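**Clothing exchange at Rikbridge hall opens its sorting table for second season**

Friday, April 14, 2023

The clothing exchange in the Rikbridge community hall has started its second season this week, and the first bags are already on the sorting table. Residents can bring clean clothes that they do not wear anymore, and take home other clothes without paying. The exchange will stay open until the end of June.

Last year the exchange was held in the small room next to the library. It received 2000 pieces of clothing in one season, which was more than the room could hold. Bags were standing in the corridor and on the stairs, and visitors had to wait outside when it was raining. This season the exchange has moved to the former canteen of the hall, where there is a long counter, good light and place for 26 clothing racks.

"We asked for the canteen mostly for the counter," says Kevser Erdem, coordinator of the exchange. "Last year we were folding on our knees or on top of boxes. It was bad for the back and also bad for the clothes."

The work at the counter is simple but it takes time. Every piece is taken from the bag, laid down and opened. The sorters look at the collar, the seams and the underarms, then they turn it and look at the other side. Clothes in good condition are folded and go to the racks or the shelves. Clothes with a small hole or a loose seam go to the repair box. What cannot be worn anymore is cut for cleaning cloths.

Dark cotton is the largest group in the bags, according to Teodoro Mendoza, who has worked at the counter in both seasons. He explains that black and gray T-shirts are given away often when they lose color, even if the fabric is still strong. They must be checked in strong light, and the ribbed edges are checked first, as small breaks in the stitching are difficult to see on a dark color.
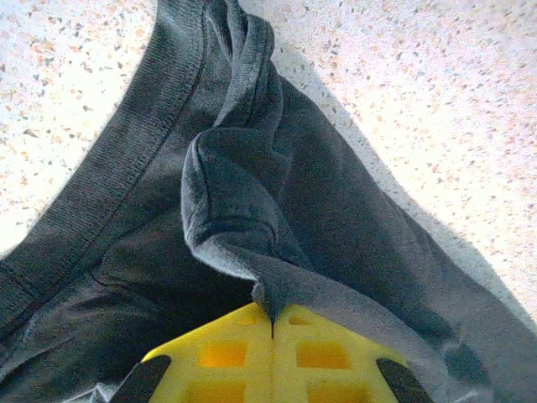 *Dark gray cotton on the speckled countertop, with the ribbed edge at left.*

The repair box is a new part of the exchange. It is run by Sólveig Þórarinsdóttir, a retired dressmaker, who will be present with two sewing machines every Saturday from ten to one. Visitors can leave a garment with her or sit down and learn to do the repair by themselves. The places for learning are limited to 6 each Saturday, and it is necessary to write your name on the list at the entrance. Thread and needles are provided by the Barajas fabric store on Station Street. Buttons are welcome as a donation, also single ones.

The rules for bringing clothes have changed a little. One household can bring two bags at each visit. The clothes must be washed and fully dry. Underwear, swimwear and shoes are not accepted this year. Winter coats are accepted only from the middle of June, when there will be more space on the racks. Children's clothes should be in a separate bag, with the size written on a piece of paper.

It is not required to bring something in order to take something. Crescencio Esquivel, the manager of the hall, says that this was not clear to many people last season. "Some families came to the door, saw others with bags, and went home again. So now we have a sign at the door in four languages," he says.

On the opening evening, 62 visitors came to the canteen. The shelf with children's trousers was empty before closing time, and the organizers ask especially for sizes from four to eight years.

The exchange is open on Tuesdays from 4 to 7 p.m. and on Saturdays from 10 a.m. to 1 p.m. The entrance is from the parking lot behind the hall. Questions about large donations can be left at the front desk for Kevser Erdem.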